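Gripper stops short on parts lying against the bin wall

Sunita Saxena

We run a single-arm bin picking cell at our Clelldale shop. Parallel gripper, two-finger, thin tubes running off the wrist. Parts are long rectangular blocks in two colors, dumped into an open gray bin on a bench. The bin is held with spring clamps at the back rim.

Parts in the open area of the floor pick fine. Parts lying close against the left wall fault out: the arm descends, the controller reports a contact force over limit, and it retracts. Over a run of 200 attempts I logged 17 of these. All were on parts parallel to a wall and touching it or nearly touching it. Raising the force limit made the fault rarer but the fingers now leave marks on the bin.

I have rechecked the tool center point and it repeats. What should I look at next? Photo of the cell is at the bottom of the page.

Harish Garg

Check three things in this order.

First, finger clearance. If your grasp planner centers on the part and opens to full stroke, the outer finger needs open space on both sides. Against a wall there is none. Limit the opening to part width plus 2 mm per side for any part flagged as near a wall. If the finger itself is thicker than the gap, no setting will help and you need either a thinner fingertip or a push move to bring the part away from the wall before the pick.

Second, bin position. Spring clamps hold a bin down but do not locate it. After several contact faults the bin can creep. Put two hard stops on the bench, seat the bin against them, then clamp. Touch off the same corner at the start of each shift and compare it with the stored value.

Third, cable drag. Jog the arm slowly to the far left of the bin with the gripper low and watch the cables at the wrist. If one pulls tight, the wrist force reading shifts and you lose margin before the fingers touch anything. Re-zero the sensor at the approach height, gripper empty, in the same orientation as the pick.

Put the force limit back where it was before you do any of this.

Johannes Mtshali

Had this on a Diselora cell. Turned the speed down and it went away.

Seema Tiwari

Slowing down will hide it. The impact peak drops below the limit but the finger is still landing on the wall.

Adding to Harish's list: look at the bin model in the collision scene. Ours was drawn as a plain box and the real one had a sloped panel along one side. The planner believed there was floor where there was a slope. Measure the inside of the bin at floor level as well as at the rim, and enter both. Also check any tape on the inside seams. A lifted edge will catch a fingertip, and shiny tape can give bad depth points, so use matte if you have to tape at all.

For the wall parts we ended up with a push move of 6 mm along the floor, fingers closed, then a new scan, then the pick. It costs cycle time on those parts only.
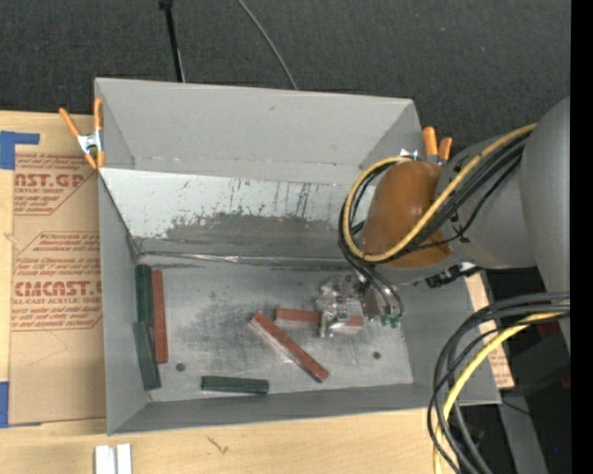 Photo: Sunita Saxena, Clelldale

Contact the moderators | Copyright 2019 Murkden Automation Help | Back to top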